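Rink & Stands Community Help > Minor League and Junior Hockey > Rules and Scoring

Why did our goalie get a loss when he was on the bench for the winning goal?

Posted by puckwidow_44
28/01/2026

Okay, this has been bugging me since I got home and my brother-in-law and I are about to stop speaking over it. We went to see Loltville host Gilthorpe (announced crowd of 2,772, and it felt like every one of them was in line for nachos ahead of me). Our starter had a rough first period and got pulled when we were down 4-1. The backup comes in, plays great, we claw back to 4-3, and then they score an empty netter with the backup on the bench. Final is 5-3.

The box score gives the loss to the starter. Fine, I can live with that. But my brother-in-law says the backup should get it because he was the goalie of record at the end, like a closer in baseball. And then there's a game from back in the fall where it went the other way – starter left down 2-1, we tied it, and the backup got stuck with the loss when they scored late. So which is it? Is there a real rule or does the scorer just pick one? And does that empty netter count against anybody's average? I've been a season ticket holder for 6 years and I'm embarrassed that I don't know this.

Posted by leftwinglarry

It goes to whoever was in net for the goal that won it. Your brother-in-law owes you a beer.

Posted by scorers_table_sue

Larry's right, but there's a little more to it, so let me take a crack. I've kept score for youth and junior games for a good long while and I get asked this one at least twice a season.

Forget who started and who finished. Take the final score, 5-3. The losing team ended up with three goals, so the winning team's fourth goal is the game winner, because that's the one that put them one past what the losers finished with. It doesn't matter when it went in. Then you look at which goalie was on the ice when that fourth goal was scored, and he gets the loss. In your game Gilthorpe had four before the switch, so it's on your starter, even though he spent most of the night in a ball cap opening the gate for people.

Now take the fall game. Starter leaves down 2-1, you tie it, the other side scores late and it ends 3-2. You finished with two, so their third goal is the winner. The backup was in net for it, so the backup takes the loss. Same rule both times! It only looks like the scorer is flipping a coin.

The funny part is that you can't know for sure until the horn. If your guys had scored one more in your game and it ended 5-4, then the winner would be the fifth goal, the empty netter. Most leagues still charge the loss to the goalie who came off for the extra skater, so the backup would have been stuck with it. Check your own league's book on that, since I can only speak for the ones I've worked.

Empty netters do not count toward anybody's goals against average. They do count in the team's goals against, which is why the two goalies' numbers never quite add up to the team number at the end of the year. I once spent a whole evening in July hunting for a "missing" goal that was just an empty netter from a Clelteck Cup game. Page 272 of the binder, and I will never forget it.
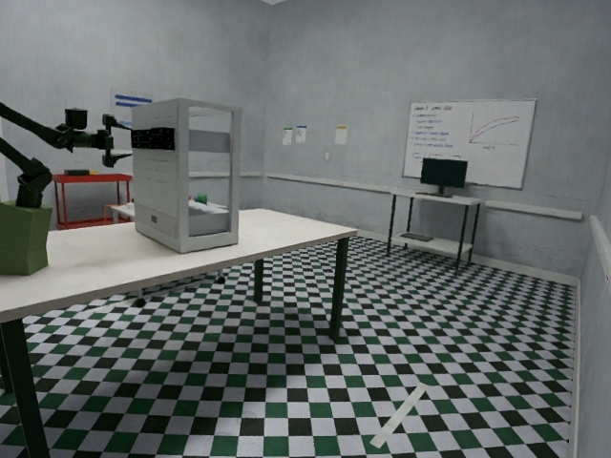

puckwidow_44 wrote back that the part about not knowing until the horn finally made it click, and wanted to know whether a win works the same way.

Yep, same idea, just from the other bench. The goalie in net for his own team when they score the game winner gets the win, even if he let in a pile afterward. If he gets pulled right before a comeback, the relief guy gets it. Shutouts are a different animal, and if two goalies share one then neither of them gets the credit in most books – the team does.

Posted by gunn_arena_regular

Not sure about all that but at Gunn they put the goalie decisions on the game sheet by the main doors after the game. You could just read it there. Also the nacho line is way shorter on the far side.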